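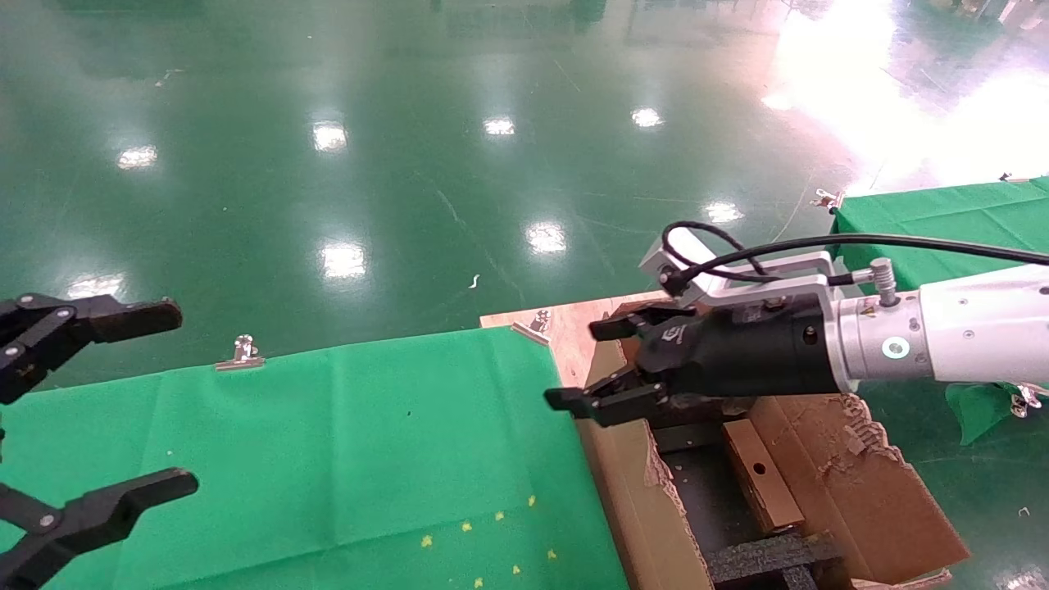 Let the Kids Vote on the Pool Rules

Janaka Miah
Saturday, June 24, 2023

I have lived in Groswood for 11 years and been to more annual meetings than I can remember, and my favorite one by far was the one last December where a girl from Torkau Lane stood up and asked why the diving board closes at 5. She wasn't on the agenda. She wasn't an owner, either, so under our bylaws she couldn't vote on anything. But she had the best question of the night, and I've been thinking about it ever since.

So I'd like to make a pitch. Give the residents under 18 an advisory vote on the pool rules, every spring, before the board adopts the season's schedule!

I know how that sounds. The board has legal duties, the insurance carrier has opinions, and the governing documents say what they say. Fine. An advisory vote leaves every bit of that alone. The directors would still decide, in an open meeting, the way they do now. They would just have one more sheet of paper in front of them, filled out by the people who spend the most time in the water.

Look at what we argue about. The guest limit is 2 per household, which works nicely for my wife and me and is hopeless for a kid with a birthday. Adult swim takes up 30 minutes at the hottest part of the afternoon, and on most days I'm the only adult swimming (I do enjoy it, I'll admit). The ball rule is so vague that every lifeguard reads it differently. A twelve-year-old could write a better ball rule over lunch. I'd love to see it.

Some of my neighbors worry that the kids would ask for silly things. A few would, sure. We adults once spent most of a meeting on the color of the mailbox posts, so I think we can handle a request for a waterslide. And teenagers who helped write a rule are a lot more likely to remind their friends about it, which beats another laminated sign on the fence.

The Skarnitz Court parents have already offered to collect the ballots, and it would cost us a little paper. Keep the form short, with room at the bottom for ideas. Post the results by the gate and have the board answer each of the top requests, even when the answer is no.

The board takes owner comments until the next regular meeting. I've sent mine in. If you like the idea, send yours too, and ask your kids what they'd put on the form.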